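Friday, bench log, evening

Started at 5 with the maple board. It sat in the rack for most of January and has moved less than expected: over the 200 mm I checked with the straightedge there is a slight hollow on one side, not enough to rock. Kept the better face up. The grain runs mostly lengthwise and wavy, with a few darker knots, so any further planing there would tear out. Left it alone.

Laid it flat on the blue perforated top and put the colored shapes on it. The Estura box had lost its lid again, so the pieces went straight onto the wood. Two stars, one red and one green, went in the loose group with the cylinders and the blue cube. The yellow hexagonal one ended up a little apart, to the right. 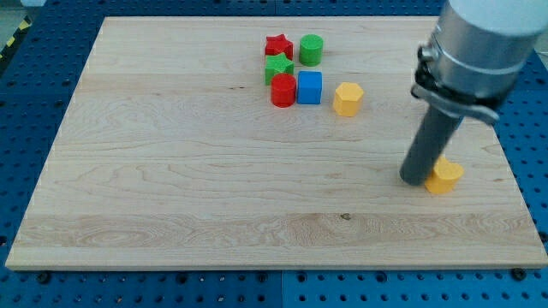
Finish

Sanded an offcut to 240, then wiped on one coat of the Dusano oil. Color shift is moderate — the cream parts go toward honey and the knots darken more than I like. The second offcut got the Stumus wax and stayed closer to raw. Wax is easier to renew but marks sooner under hard edges, and the points of the stars are hard edges. Left both to cure for 40 hours before any scratch test.

Cheng invoice 2335 still open. They shipped the wrong grit, and the replacement is supposed to come with the next order.

To do: ease the corners of the board, label the offcuts on the back, find the lid. Board stays flat overnight with air under it. Stopped at 9:10.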